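Government Offices and What They May Say
Week 11 handout. Instructor: Firouzeh Rahimi
20/11/2024
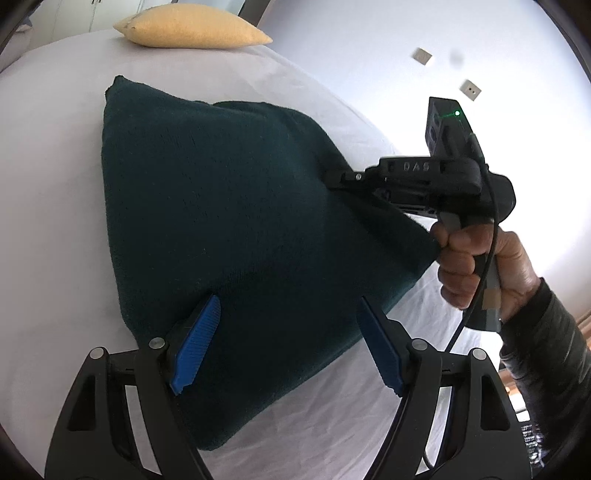
1. Where we left off

Last week ended in the middle of government speech, with Marcus Dunleavy's question still hanging: if a city puts up a sign, who is talking? The short answer is the city. The long answer takes up the rest of this handout and, judging by past years, part of your spring.

Keep three kinds of speaker apart in your notes:
- a private person using public property (a march, a leaflet table)
- a public employee speaking on her own time
- the government itself, speaking through proclamations, mottos, websites and the paint on its trucks

Most exam trouble comes from sliding between the first and the third halfway through a paragraph.

2. The basic rule

When the government speaks for itself, the Free Speech Clause does not require it to be fair to the other side. A health department can tell you to quit smoking without giving equal time to cigarettes. Voters who dislike the message can vote, which is a remedy in roughly the way that an umbrella is a roof.

Limits come from elsewhere: the Establishment Clause, election laws that bar using public money to campaign, and sometimes the agency's own rulebook. Read the rulebook. It is dull and it decides a lot of cases.

3. Working problem: the town of Trerkent

Trerkent has 1,476 registered voters and a council newsletter. The newsletter goes to every household and has a back page called "Neighbors Write." For years the clerk, Nelli Kokkonen, printed whatever came in, mainly complaints about leaf pickup. In April a resident, Boonsong Mahawong, sent a letter urging people to vote down the Beketti road bond. The clerk declined it as "political." The same issue carried a front-page piece by the mayor on how smooth the new road would be.

Work through it in this order:
a) Who is speaking on the front page? On the back page?
b) Has the town opened the back page to the public, and if so, for what?
c) Is "political" a workable standard? Try applying it to leaf pickup.
d) Does the mayor's piece inform, or does it campaign? Quote the words you rely on. (The full text is in the packet, all 2 pages of it. He likes adjectives.)

Charoen Inthanon argued in section that the town could simply drop the back page. It probably could. Think about whether the timing would matter, and what a judge would make of a forum closed the morning after a letter arrived.

4. Terms to know

Government speech: the state's own message, in its own voice.
Limited public forum: a space opened for certain speakers or topics.
Viewpoint discrimination: picking sides within a permitted topic. Nearly always fatal.
Content limit: ruling out a whole topic. Sometimes fine in a limited forum, if reasonable.

5. For next time

Read the packet through the Peng memo. Write up the Trerkent problem in no more than 100 lines, double spaced. Margins will be inspected. Answers that begin "It depends" must say on what, in the same sentence.

Office hours are moved to Thursday afternoon, same room, same bad chair.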